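Foley Robotics Club — Questions We Hear a Lot

Do I need to know how to code before I join?
Not a bit! Most of us came in knowing nothing, and we'd love to sit down with you and start from the very first line.

What are you working on this term?
Our project is called Fallora, and the goal is to get an arm to put plates into a dish rack and take them out again. It sounds small until you try it. We've saved 181 practice runs so far, and we're hoping for 1,000 by June.

What does it cost?
Dues are $96 for the year, which covers parts, snacks and your shirt (do ask us if that's a stretch, we'll work it out).

Can I come and watch first?
Please do — come by after 4:00 and stay as long as you like.

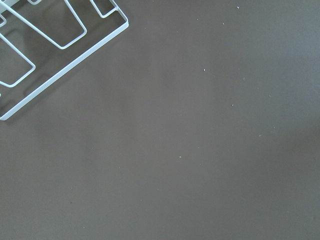 And if you'd like a turn at the controls while you're visiting, just say so, and one of us will happily walk you through it.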